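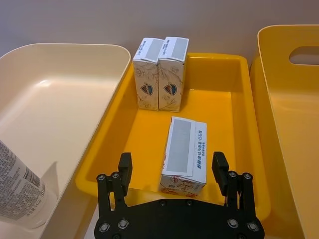
What is the Wateck open day?
It is a yearly public visit to the Wateck robotics workshop, where people can watch sorting and packing robots at work and talk with the staff who set them up.

Overview
The open day was first held in September, as an evening event for local suppliers. It moved to spring after two editions and was opened to the general public. The May 2022 edition drew 401 visitors, one more than the 400 places offered. Entry is free, but a time slot has to be booked.

Program
Visitors go through the workshop in groups, each led by a member of staff. A tour has four stops and ends in the assembly hall, where the packing cells are built. Talks are given in the Scanlon room on the upper floor. School groups are taken in the morning.

Sorting demonstration
The best attended stop is the sorting demonstration, run by Khải Tiêu. A two-finger gripper works over trays and plastic bins holding small retail goods, such as printed cardboard boxes and squeeze tubes. Boxes may be standing or lying on their side, and the fingers are opened wider than the box before the arm moves in. Visitors may ask for an item to be turned or moved between runs. Each group watches seven runs. Missed picks are left in the program and discussed with the group afterward.

The control software is called Culus. An older package, Anen, was used at the early editions and is still kept on one training cell.

Access
The workshop floor is level and can be reached by wheelchair. Children under seven are not admitted to the assembly hall. Photography is allowed at all stops except the test room.

See also
Bin picking
Parallel gripper
Pick and place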